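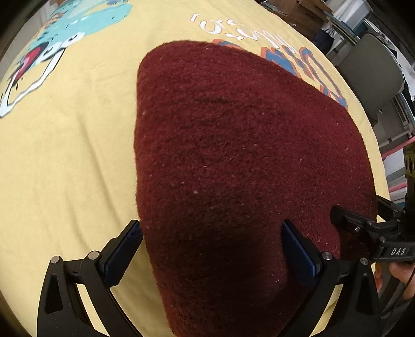

Pre-purchase inspection for hand-held grippers, second round. The Clona budget has room for two more pairs before the end of the financial year, and this list decides whether we buy the same model again, buy only spares, or hold the money over. Soft goods are the hardest work we give these tools and should be weighted that way when you score. A pilled maroon cloth like this one is covered in pale lint, and the blue pads are pressed into it on every fold, so pad condition comes first on the list. Mark each item OK, Repair or Replace, and write a comment even where the mark is OK.

Home Equipment Checklists Purchasing Contact

6 September 2019
By Povilas Hunt

1. Grip pads
Check the dotted surface on both pads for lint, flat spots and lifting corners. Wipe with a dry cloth before judging.
Mark: Replace (one pair), OK (the rest)
Comment: One pad is lifting at the inner tip. Skillel sells pads only as a full set at $399. Allow for one set per year per site and ask again about singles.

2. Finger alignment
Close the fingers slowly with nothing between them. The pads should meet square, without one riding over the other.
Mark: OK
Comment: Slight play on the older pair, same as in July. Does not justify a new unit.

3. Screws at the finger joints
Try each one with the correct driver. Do not use the multi-tool from the kitchen drawer.
Mark: Repair
Comment: Two took a quarter turn. Put threadlocker on the order.

4. Cables
Look for kinks where the cable passes near the fingers of the hand holding the grip. Flex it and watch for dropouts.
Mark: Replace (one), OK (the rest)
Comment: This is the item I would spend on. Fustness quoted $472 for a set with strain relief, delivered. Cheaper leads are available but we have been through two lots of them.

5. Opening and closing under load
Run 300 closes on folded fabric, then repeat item 2. Swap operators halfway so no one gets a sore wrist.
Mark: OK
Comment: No change in alignment. Release is a bit slow on thick folds — log it, no action.
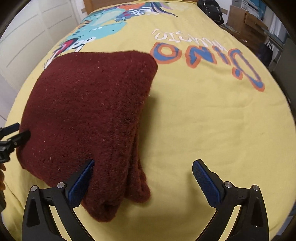 6. Working area
Thick bedding needs clearance on both sides for two people, and the budget should cover that as well as the tools. Measure the walking space before ordering anything that stands on the floor.
Mark: Repair
Comment: Stored boxes and bags have to move to another room. No cost if we do it ourselves. Cartwright can supply a narrow trolley, price to come.

7. Carry cases and labels
Each unit should have a case, an asset label and an entry in the register.
Mark: Repair
Comment: One label has come off and one case has a broken catch. I have asked for a catch, not a case.

Budget position
The amount available is $3209. Pads and cables come out of it first. What is left will not stretch to two new pairs at the current list price, so my recommendation is one pair now and the second carried forward — unless Skillel comes back with a better figure on the bundle. The trolley waits until the Cartwright price is in.

Still open: items 1, 3, 4, 6 and 7. Send corrections to me before the order is raised.

Sign up to our newsletter for new checklists and price updates. You can unsubscribe at any time.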